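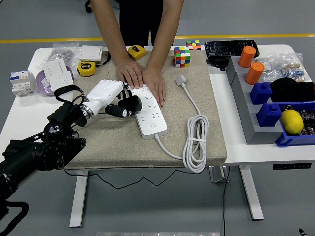
작업 노트: 플러그 삽입 과제, 파지 후 자세 추정 및 순응 제어 통합
작성일: 2020년 7월 29일
작성: Ankit Lodhi
검토: Mohit Nishad
과제명: Prollura (제어 및 인지 소프트웨어)

1. 목적

멀티탭 소켓에 플러그 어댑터를 삽입하는 과제에서, 파지 이후의 자세 추정 모듈과 순응 제어기를 하나의 실행 경로로 통합하고 그 동작을 기록한다. 6월 회의에서 합의한 바에 따라 금번 기록의 범위는 소프트웨어에 한정하며, 손가락 기구부의 마모 및 교체에 관한 사항은 별도 노트에서 다룬다.

2. 작업대 조건

베이지색 펠트 느낌의 매트 위에 흰색 멀티탭을 비스듬히 놓고, 작업자가 양손으로 눌러 고정한 상태에서 로봇 손이 검은색 플러그 어댑터를 잡고 접근한다. 줄자, 큐브, 벽 스위치 박스 등 다른 과제용 물체는 치우지 않고 그대로 두었다. 인지 모듈의 평가는 정리된 작업대가 아닌 혼잡한 작업대를 기준으로 한다는 원칙을 유지한다.

멀티탭의 방향은 시행마다 변경한다. 방향을 고정하면 소켓 검출기가 화면상의 위치에 의존하는 경향이 6월 데이터에서 확인되었다. 멀티탭을 누르는 작업자는 소켓 열을 손가락으로 덮지 않도록 한다.

3. 소프트웨어 구성

가. 소켓 검출
헤드 카메라 영상에서 멀티탭 영역을 분할한 뒤, 영역 내부에서 소켓 후보를 추출한다. 후보 간 간격이 일정하다는 제약을 적용하여 손에 가려진 소켓의 위치를 보간한다. 보간으로 얻은 후보는 목표로 선택하지 않고 열 방향을 계산하는 데에만 사용한다. 멀티탭 끝부분의 둥근 버튼이 소켓 후보로 오검출되는 사례가 있어, 후보의 윤곽 비율을 검사하는 단계를 추가하였다.

나. 파지 후 자세 추정
파지 직전의 어댑터 자세를 초기값으로 하고, 파지 이후에는 손가락 관절각과 영상 윤곽을 함께 사용하여 손 좌표계 기준의 자세를 갱신한다. 어댑터가 검은색이고 손가락이 흰색이므로 경계 추출은 대체로 용이하다. 다만 검은색 팔과 손목 스트랩이 어댑터 뒤에 겹치는 구도에서는 윤곽이 한 덩어리로 추출된다. 이 경우 영상 항의 가중치를 낮추고 관절각 항만으로 갱신하도록 처리하였다.

다. 접근 경로 계획
소켓 상면의 법선 방향으로 대기점을 두고, 대기점까지는 충돌 검사를 포함한 계획기를 사용한다. 작업자의 양손과 팔뚝은 매 계획 주기마다 갱신되는 금지 영역으로 등록한다. 금지 영역과의 여유가 부족하면 계획기는 경로를 반환하지 않으며, 상위 상태 기계는 정지 후 대기한다. 여유 거리를 자동으로 완화하는 기존 옵션은 설정 파일에서 삭제하였다.

라. 순응 제어
대기점 이후에는 위치 제어에서 임피던스 제어로 전환한다. 삽입 축의 강성은 낮게, 횡방향 강성은 그보다 높게 설정하고, 접촉이 감지되면 작은 나선 궤적으로 구멍을 탐색한다. 탐색 중 횡방향 힘이 상한을 넘으면 즉시 후퇴한다.

4. 로그 검토

재생 도구에 입력한 기록은 총 2,641개 구간이며, 이 중 접촉 구간으로 분류된 것은 1,140개이다. 접촉 구간 가운데 506개에서 자세 추정값의 불연속이 한 번 이상 나타났다. 불연속의 대부분은 제어 모드 전환 직후에 집중되어 있었다.

원인은 두 모듈의 시각 기준 차이로 판단한다. 자세 추정기는 영상 취득 시각을, 제어기는 메시지 수신 시각을 사용하고 있었으며, 전환 시점에 그 차이가 그대로 자세 오차로 반영되었다. 두 모듈 모두 취득 시각을 사용하도록 수정하고, 제어기 측에는 관절각 이력을 보관하는 버퍼를 두어 해당 시각의 손 자세를 조회하도록 하였다.

수정 후 동일한 기록을 재생한 결과 불연속은 29개 구간에 남았다. 남은 구간은 모두 윤곽이 스트랩과 합쳐진 경우로, 3항 나목의 가중치 전환이 한 주기 늦게 적용되는 문제이다. 재생 결과만으로는 실제 삽입 성공률의 변화를 판단할 수 없으므로, 성공률에 관한 수치는 본 노트에 기재하지 않는다.

5. 검토 의견 및 회신

Mohit Nishad: 나선 탐색의 시작 방향이 항상 같아, 횡방향 오차가 한쪽으로 치우친 경우 탐색 시간이 길어진다. 추정기의 공분산에서 주축을 얻어 시작 방향을 정하는 방안을 검토할 것. 또한 멀티탭은 사람이 누르고 있는 물체이므로 완전히 고정되었다고 가정해서는 안 된다.

회신: 시작 방향 건은 반영한다. 고정 가정 건은 동의하며, 접촉 중에도 멀티탭 자세를 저주기로 갱신하도록 인터페이스를 열어 두었다. 단, 손과 어댑터가 소켓을 가리는 동안에는 갱신값의 신뢰도가 낮아 현재는 로그에만 기록하고 제어에는 사용하지 않는다.

6. 도구 관련 사항

Titura 재생 도구에서 구간 경계를 수동으로 수정할 경우 원본 라벨이 덮어쓰이는 현상이 있다. 수정본은 반드시 별도 이름으로 저장한다. 설정 파일의 변경 이력은 Trestex 저장소의 제어 브랜치에 반영하였으며, 강성 값을 변경할 때에는 변경 사유를 커밋 메시지에 기재한다.

7. 후속 작업

- 가중치 전환을 추정 주기 내부로 이동하고 남은 29개 구간을 다시 재생 (Lodhi)
- 나선 탐색 시작 방향 산출 함수 작성 및 단위 시험 (Lodhi)
- 금지 영역 갱신이 지연될 때의 정지 동작 점검 (Nishad)
- 흰색 벽 소켓 패널에 대한 검출기 적용 가능 여부 확인. 멀티탭용 간격 제약은 해제한 상태로 시험할 것 (담당 미정)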